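Wastebasket

A wastebasket (also waste bin or trash can) is a small open container for dry household trash, kept indoors and emptied by hand, often on a Friday evening.
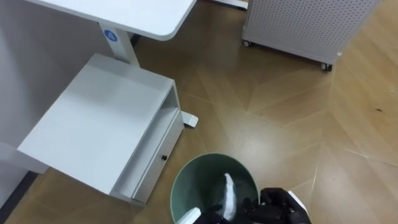
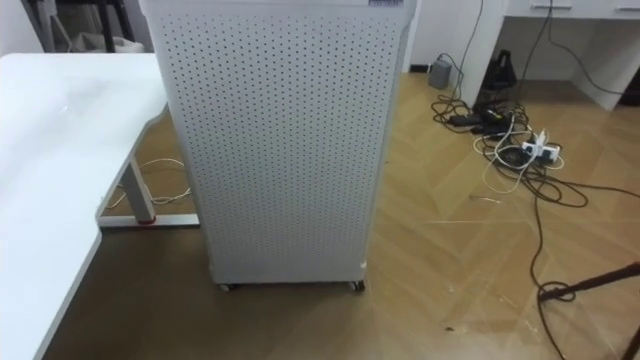
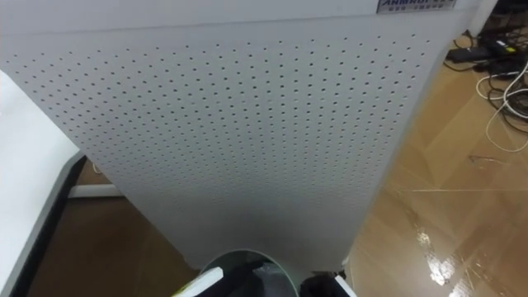
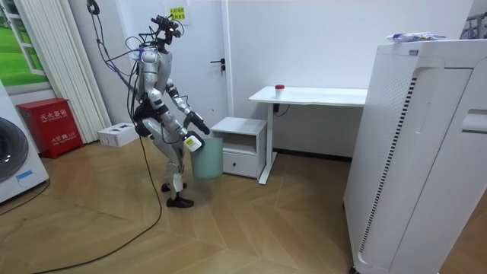
Most homes settle on a fairly light plastic model, and the well-loved Endik pattern, first sold by Grarnureo, holds 17 liters. Many bins taper toward the floor, as the pale teal-green one in the last picture does, and such shapes nest nicely for storage.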